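Workshop Tips: Good Practice for Two-Arm Folding Tables
Edith Palomino, Monday
Reading time: 3 minutes

These notes cover small bench arms used for folding clothes, and apply to any table where two arms share one working area. They add to the Fivberg bench rules and do not replace them. If the two disagree, follow the bench rules and tell Hefin Kneath.

Setting out the table

Use a plain, pale top. Dark cloth and light cloth both show up well enough on it, and so does dirt. Fix the arms on opposite sides so that each can reach the middle of the garment without crossing the other's base. Clamp anything that stands on a pole to the table edge, and check the clamps by hand before the power goes on.

Mark positions on the table edge with coloured tape. Pencil rubs off and marker pen stains. Replace the tape when its corners lift.

Lay the garment flat between the arms, collar away from the operator. Smooth it once with the palm. Do not pull it straight by the hem; stretched jersey creeps back during the fold and the sleeve ends up in the wrong place.

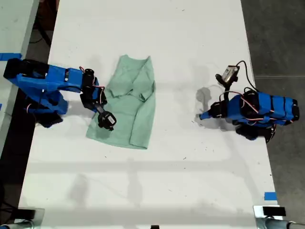 Only one arm should be over the cloth unless the fold needs both. Park the other in its compact pose, with the forearm raised clear of the garment. The parking pose must be saved by name in the control program. Jogging an arm into roughly the right place by eye does not count as parking it.

Keep hands outside the reach of both arms while either is powered. A light arm will still trap a finger at the joint. Stop, wait for the motors to go quiet, then reach in.

Folding order

Sleeves first, then sides, then the lower half up to the collar. Lower the gripper at the cloth edge and close it before lifting. If the grip misses, open, raise and start the approach again. Dragging a closed gripper sideways to catch the edge wears the tips and rucks the fabric.
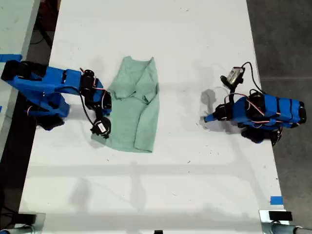 Jusar Workshop, Bench Automation Section

Leave a loop of slack in every cable that crosses a moving joint. The loop should neither tighten at full reach nor hang low enough to catch the cloth. Jérémie Perrin holds the spare ties and sleeving. Tie cables to the rigid part of the arm, never across a joint.

Gripper tips

Tape on the fingers gives better hold than bare plastic, but it must be put on properly:

- Wipe the finger with a dry cloth first.
- Wrap from the base towards the tip, overlapping each turn by half.
- Leave screw holes and slots clear where they are needed for access.
- Press the last edge down on the outer face of the finger, away from the cloth.

Creased tape is acceptable. Lifted tape is not. Fleece and brushed cotton will find any sticky edge and leave fibres on it.
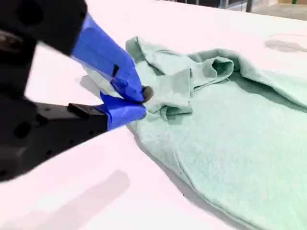 Take up a single fold of fabric where possible. A thick bunch forces the fingers apart and the motor works against it the whole time. Set the closing force on a scrap of the same cloth, starting low, and write the setting on the job card.

Change the tip pads after 1,000 grips, or sooner if they have gone shiny or come loose at the edge. The motors are checked at 3,000. Fit pads in pairs. One new pad against one worn pad makes the fold slip to one side.

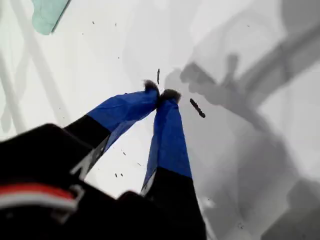
Brush the table down between jobs, using a soft brush and a pan. An air line only moves the bits into the joints. Anything longer than a few millimetres goes in the scrap tin so that Marisol Doucet can check whether it has come off an arm. Scuffs that will not wipe away can stay.

With the power off, close each gripper by hand and look at how the tips meet. A small offset can be corrected in the wrap. A larger one means the finger is bent or its screw has backed out, and the arm comes off the bench until it is put right.

Last job of the day: park both arms, switch off at the wall, coil the loose leads and sign the card.

Jusar Workshop | Contact: Esperanza Kapoor, bench office | © Jusar Workshop | Back to top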